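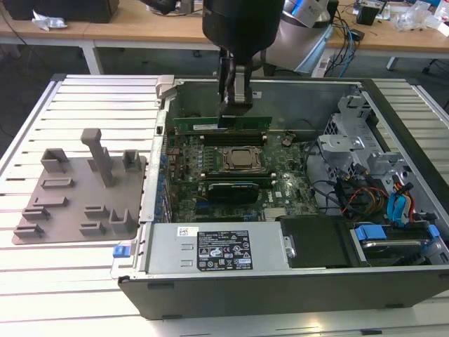 Levbridge workshop, desktop tower checklist
Filled in Aug 6, 2022

I do this list every time a tower gets opened up on the bench, and I write my comments as I go because I never remember them later. Skip anything your machine doesn't have.

BEFORE THE PANEL COMES OFF

Power cord out of the back, not just switched off at the strip. OK
Power button held down for 20 seconds with the cord out. OK
Monitor, keyboard and network cables off. OK. I always forget the network one and then drag it halfway across the table.
Tower on its side, open side up, not hanging over the edge. OK
Side panel put somewhere nobody will step on it. OK, it's leaning on the Durnlow shelf. (Please don't stack anything against it!)

POWER AND CABLES

Power supply label readable. OK
Power supply screws tight. One was a bit lazy, gave it a quarter turn.
Drive cables pushed all the way in at both ends. OK
No nicks or melted spots on the power wires. OK, I ran my fingers along the whole bundle.
Nothing able to touch a fan blade. Needs work. There's a cable that wants to wander, and I'd like a tie on it before the panel goes back.

MEMORY

Ground yourself first, every single time. OK
Latches open before anything is pulled. OK
Modules held by the edges, fingers off the contacts. OK
Contacts clean. OK, nice and bright.
Notch lined up before pressing down. OK
Latches closed again. OK. Listen for the click, and if you don't hear one, take it out and start over. Leaning on it harder is how I cracked a slot back in April and I'm still annoyed about it.

CARD, COOLING AND DRIVES

Graphics card level in its slot and secured at the bracket. OK
Heatsinks free of dust. So-so. I got most of it with the Petik blower but there's fluff I can't reach, so it's on the list for next time.
Drive held firmly in its bay. OK, no rattle.
No loose screws in the bottom of the case. I found 3! No idea where they belong, they're in the little jar now.

CLOSING UP

Tools counted back into the tray. OK
Cable tie fitted. Not yet, see above.
Side panel on. Waiting on the tie.
Memory total checked at first start. Waiting.

Result: pass once the tie is in. The sheet goes in the Farah binder with the others, and I'll initial the last lines when the panel is on.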